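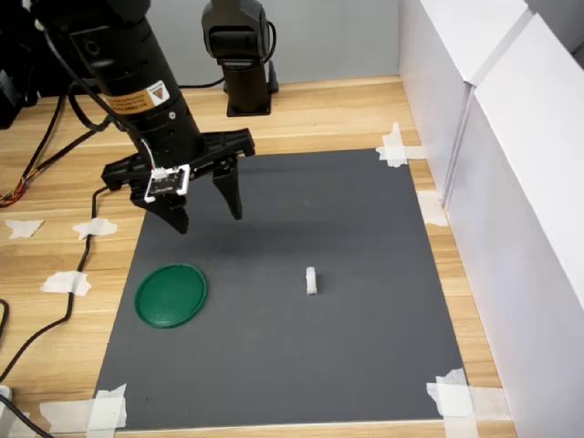 *Bullach table mat in dark grey, on a light wood-grain top.*

# Bullach table mat, dark grey

We didn't want to stock another mat. Most of them are a fancy price for something you could cut from an offcut, and the last one we carried came back to us curled at two corners with a rude note. So when Korkholm sent over the Bullach and a leaflet calling it "the calm centre of your working day", it went under the counter and stayed there until June.

It's a plain rectangle in dark grey. It goes on a table or a bench and small things go on top of it. If you already have a mat that lies flat and doesn't slide, keep it and spend the money on a better lamp.

## What the maker says, and what we think

**"Protects any surface."** Any is a big word. It will spare a table from scuffs, dropped screws and the feet of whatever you stand on it. We wouldn't put a hot pan on it and we wouldn't cut on it with a fresh blade. Korkholm's own care sheet says the same in smaller print, so somebody there should have a word with whoever wrote the leaflet.

**"Good for around 3,000 wipes."** We have no way of checking this and doubt that they do either. We wiped ours with a damp cloth most evenings for 6 weeks and it looked the same at the end. Read into that what you like.

**"Stays exactly where you put it."** On a smooth, clean top, mostly yes. On an oiled top it crept a little when we leaned on one edge. Dust underneath makes it worse – lift it now and then and wipe both sides.

**"Reduces eye strain."** No idea. A dark, plain background does make pale bits and pieces easier to find, particularly on a table with a busy grain. Black parts are another matter. If most of what you handle is black or dark grey, you'll be patting about for it, and you should look at the lighter Norðdahl mat instead.

## Colour

Dark grey only. There was talk of a green, which we were promised for spring and haven't seen. The grey is neutral enough next to light wood. It will show crumbs, lint and pet hair, as dark mats do, and we'd rather you heard that from us than from your cat.

## Before you order

Measure the clear part of the table, the bit you can really use once the clamps, stands and lamp bases have had their share. People tend to measure the whole top and then write to us. Both sizes and their exact measurements are on the order form. If you fall between them, take the smaller. A mat hanging over the edge of a table gets leaned on, bends there and never quite recovers.

Please don't trim it. We tried it on a returned one with a sharp knife and a steel rule and the cut edge looked poor.

## Unrolling and care

- It arrives rolled. Lay it face down overnight, with books on the ends if it sulks.
- There is a smell at first. Ours had gone after a few days by an open window.
- Damp cloth, drop of washing-up liquid, dry it off.
- No solvents, no scouring pads, no washing machine.
- Store it rolled, never folded.

## Price, delivery and returns

The price is on the order form and it's higher than we think it ought to be. We asked Korkholm about this and got the leaflet again. Orders go out from our Gesonport store within 5 working days. We know other shops promise tomorrow, but we pack these in tubes by hand and the tubes run out.

The maker's guarantee is 2 years and covers curling and splitting. It leaves out stains, burns, cuts and "normal marks of use", a phrase they haven't defined for us. If a mat won't lie flat after a week, send it back to us directly and we'll deal with them.

## Also in this section

Norðdahl mat, light – thinner, paler, slides more
Storage tubes, when we have them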